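Mernorbridge talk, my notes. 20 mins incl. questions, DON'T overrun

Start with the packing hall. Darkeo, fruit packers, 217 people on site in August, fewer in winter. Who here has packed fruit? Hands up. Wait for hands.

What the job was. Stand at the belt, pick, turn, look, place. Eight-hour shift, two breaks. Wrists go first, then shoulders. People swapped ends of the line at half past ten to even it out, never written down anywhere, they just did it. Come back to this later!!

Then Ranus grippers on two of the lines. Staff were told by a notice next to the clocking-in machine. Pause here. Bad start and management say so themselves now.

What changed: less lifting, more watching. Job title went from packer to cell minder, pay did not move for the first 45 days. Minders now work on the simulator before they go near a line. Two fingers, one round thing, grey table. Sounds dull, but it's where they learn to judge an approach. Fingers open, object outside the gap, so do you shift the gripper across or back off and start agian? Packers have opinions on this. Good ones. Write them down.

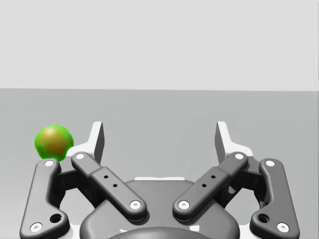
Karakaya said the simulator was the first bit of training in years where you could get it wrong without a supervisor breathing down your neck, but that she still missed talking across the belt, and a screen is no company on a night shift.

Take that seriously. Minders stand further apart now. Noise is the same, chat is gone. The half past ten swap went too, as there was no line left to swap on. Put back in the spring as a proper rotation, screen / floor / quality bench. Took one meeting. Could of been done on day one.

Numbers, quick: nearly 300 hours of simulator time so far, 80 of those on nights. Don't read out the rest of the table, it's in the handout.

Asks for the room
- tell people before the kit arrives, face to face
- training in paid hours
- regrade at the start
- ask what the swaps and habits are before you design them out

Skip the pay slide if short of time. Questions. Water!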